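Plesano wristed needle driver + Clirari training pack, review after a full block of use

Posted Oct 29, 2025
Filed under: robotic instruments, training, suturing

Short version first for people between cases. Good driver. Very good wrist. Grip is excellent on fine suture, a bit too excellent until you get the setting right. Training pack is worth having for residents, less so for anyone past their first year on a console. Cleaning is a pain. I would buy the driver again. The pack I would borrow.

Longer version below, typed in pieces over two evenings so forgive the joins.

What I tested

The Plesano needle driver, standard jaw, black shaft version. Clirari is the software and exercise bundle sold with it, or separately if your department already has drivers. We had 2 drivers and one Clirari license on trial through Griffiths, our distributor. They went back at the end of the trial period and then we ordered, so yes, money has changed hands in one direction only. No discount for writing this.

124 logged uses between the two instruments. Mix of dry lab, tissue lab and console practice. My colleague Duygu Coşkun did a good chunk of those and she disagrees with me on a few points, which I've put in where I remembered.

In the box

Driver in its tray. Tip cover. Flush adapter, small, blue, will get lost (ordered two spares, glad I did). Printed quick guide. Longer guide is a download and you have to register the serial number before they let you have it. Annoying. Took me 20 minutes because the site wanted a department code that Griffiths hadn't sent over.

Quick guide is fine. The diagrams are small. Flushing steps are on the back in gray type, and that is the part you most need to read.

Setup

Docking is simple. Clicks in, console sees it, done. One of ours needed reseating the first few times, then stopped doing it. No idea why. Reported it anyway, got a polite reply and a replacement latch in the mail that we never fitted.

Clirari setup is slower. It wants a profile per user, and each profile wants a calibration run before it will score anything. Do these the day before. Do not do what I did and have six residents stood around at 8 am watching a progress bar.

The wrist

Best thing about it. Smooth right through the range, no little step at the end of the roll like our old set had. Backhand throws at an awkward angle feel close to forehand ones. I noticed it most on running closures where you're working away from yourself and usually start cheating with the elbow.

Duygu thinks it's a touch light. She likes more resistance coming back through the masters and says she overshoots on small bites. Turned the scaling down one notch and was happier. So it's adjustable, but the default is quick. If you come from an older system expect to feel clumsy the first afternoon.

Shaft is stiff, no flex I could feel when pulling tissue across. Good.

Grip and jaws

Three grip levels. Low, mid, high. Ships on mid.

Mid is too strong for fine suture, in my opinion. Frayed more than one strand on the first day and snapped one cleanly while tightening. Low fixed it. On low it still holds a needle without rotation as long as you seat it properly in the jaw, and if you don't seat it properly then that's on you.

High I used only for bigger needles in the dry lab. Works. Loud click from the console when it engages and you can't turn the click off.

Picking up a thread end off the surface is where cheap drivers waste your time, chasing it, pushing it along, grabbing a bit of everything. The Plesano gets it first or second try mostly. Jaw tip closes flush right to the end. After 38 uses one of ours had a hair of a gap at the tip, visible against a light, didn't affect the hold. Keep an eye on it.

Interrupted closures

Spent most of my time here as it's what our residents struggle with. Place, tie, cut, next. The dull work. You find out fast whether an instrument is tiring.

It isn't, or less than others. Wrist does the wrapping, your hands stay small. Knots lay down square more often then I expected from first years, and tail length was more even by the end of the block, though some of that is just practice.

One gripe. The silver finish on the wrist throws glare. With the light full up you get hot spots right next to the jaw, exactly where you're trying to look. Drop the light a step and it's better. A matte finish would be nicer, Plesano please.
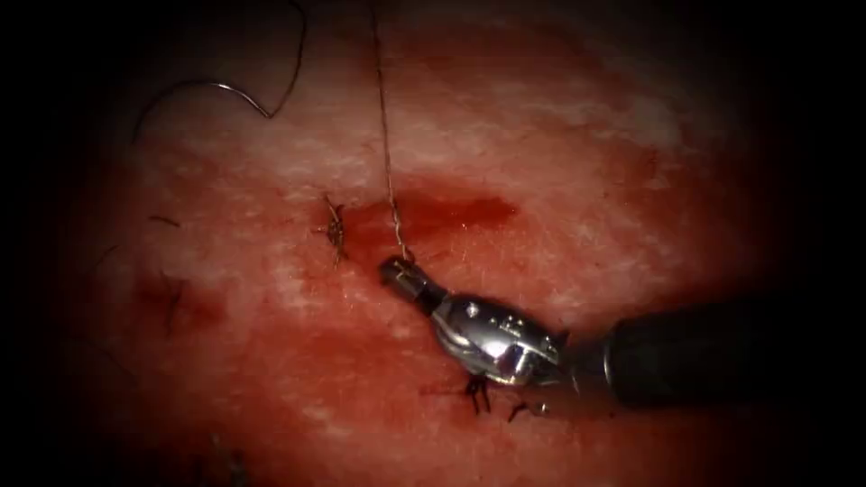 Plesano-type work up close: suture held in the jaw, tied knots nearby. Note the shine on the wrist.

Tension judgment is still by eye. No haptics on this one. The sales sheet says "enhanced feel" and I have no clue what that means, I felt nothing enhanced. Watch the thread and watch the tissue, same as always. For residents I'd say spend the first session only on pulling to tension and letting go, before any tying at all.

Also, leftover strands. Trim and clear as you go. The jaw is grabby enough that it will happily pick up a stray end along with the one you wanted.

The Clirari pack

Exercises are decent. Ring transfer, needle passes, interrupted line, running line, and a knot module that goes on a bit long. Each gets a score for time, path length and something called economy, which as far as I can tell is path length again with a different hat on.

Good: the replay. You get your own run back with the instrument path drawn over it. Residents watched these without being told to. One of them, Capucine Royer, cut out a whole unnecessary regrasp after seeing it on replay a few times, and that's something I'd been nagging her over since January.

Not good: the scoring likes speed too much. You can rush a sloppy line and beat somebody careful. We ended up hiding the time score for the whole group. There is a menu for it, under Display of all places.

Export is CSV only, one file per exercise per user. If you run a big program you'll want somebody handy with spreadsheets.

Cleaning

Sigh. Flush ports are tiny and the adapter has to be held in by hand while you flush, so it's a two person job or a one person job with swearing. Wrist joints trap stuff. Brush that comes with it is too soft, we use a different one that's on the approved list (check the long guide, page order is odd, it's after the warranty section).

Our processing people timed it against the Piltmont driver and the Piltmont was quicker. Not close.

Compared with Piltmont

Since people will ask. Had the Piltmont for two years before this.

Wrist: Plesano, easily.
Grip on fine suture: Plesano on low. Piltmont slips.
Grip on big needles: same.
Glare: Piltmont is darker and easier on the eyes.
Cleaning: Piltmont.
Training software: Piltmont's is basic but loads in seconds.
Support: both ok. Griffiths answer the phone for either.

If your unit does mostly large needle work and turnaround is tight, stay with what you've got. If you do a lot of fine closure or teach it, get the Plesano in for a trial.

Odds and ends

The tray lid scratches. Cosmetic.

Use counter on the console reads one behind until you undock. Confused everybody.

Tip cover goes on one way only but looks like it goes both. Line up the notch.

Left handed users fine, no complaints from our two.

Warranty excludes jaw wear, read it before you sign. Griffiths did swap a set of jaws for us as goodwill but I wouldn't count on it.

Scores

Wrist 5/5
Grip 4/5 (would be 5 if it shipped on low)
Visibility 3/5
Clirari 3/5
Cleaning 2/5
Overall 4/5

Will update if the tip gap gets any worse. Duygu wants it on record that she'd give the wrist a 4. Comments are open, and if anyone has found a holder for that flush adpater, post a link please.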